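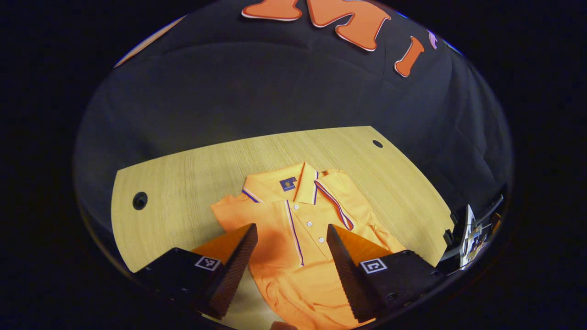

The rule sheet at Perska runs to 27 points, and Gwendolyn Castellanos read us all of them before she would let us past the coat hooks. Point one: no lanyards near the benches. We had been given lanyards at the door.

I went along to the January visitors' day with four people from our local makers' club, mostly because Perska teaches machines to handle clothes and I have never managed to teach anyone in my house to do it. The firm has the upper floor of an old seed warehouse. The stairs are steep, the lift is for goods, and the coffee is better than you would expect.

What they do there is collect demonstrations. A person takes a hand-held gripper, two fingers and a camera, and handles a garment the way a robot ought to. This gets done over and over, and the recordings go off to be learned from. I had pictured arms whirring behind glass. Mostly I saw adults folding laundry with great concentration.

Gwendolyn looks after what she calls bench practice, a subject on which she has views. The garment goes down flat, face up, collar away from you. Buttons stay as they were found. The fingers start open, either side of the garment, and wait there before anything moves, so that every recording begins with the same dull moment. If you scratch your nose in the dull moment, you begin again. Kenta Maruyama, who was demonstrating, began again twice while we watched, and I don't think his nose was to blame either time.

The markers on the fingers get point nine all to themselves. They are small black and white squares, one on each finger, with different patterns, and they let the software work out how far apart the fingers are. You may not cover them with a thumb, a sleeve or a sticking plaster. You wipe them at the start of a shift with the grey cloth. Somebody had once used the yellow cloth, which is for the tables, and this was told to us in the tone other firms keep for fires.

Then there is the matter of failure. I had assumed the bad attempts were thrown out. They are kept, labelled, and under no circumstances tidied up. A dropped sleeve is recorded as a dropped sleeve, and the person who dropped it has to say so on the form. Out of 379 shirt recordings in the batch we were shown, the failed ones had a folder of their own, with a column headed "What happened" and entries such as "let go" and "let go again".

Chiyo Shibata, visiting from Gotilau, wanted to know who checks the labels. A second person does, and it can't be whoever sat at the same bench that day. And who checks the second person? Gwendolyn said five in every hundred go to a third, and after that they have lunch.

Privacy came up next, and I thought they handled it well. The camera points at the table, but hands get in, and now and then more than hands. Everyone who records signs for it, can ask for their sessions to be removed, and needn't say why. Faces are blurred before anything leaves the building. One of our party asked about tattoos. Point 22 covers tattoos.

We were each allowed a turn. The gripper was heavier in the wrist than I had expected, and squeezing a cuff with it felt like eating peas with fire tongs. My attempt was labelled by my own hand as "partly folded", and amended by the second checker to "not folded".

The wall by the exit has the target for the spring, 1,000 checked recordings, written on a card with room for a larger number. I asked if the rules slowed them down. Kenta said yes, straight away, and Gwendolyn said no at the same time.

Next visitors' day is in April. Wear short sleeves (point four) and hand the lanyard back on the way out. I got home with mine and have had an email.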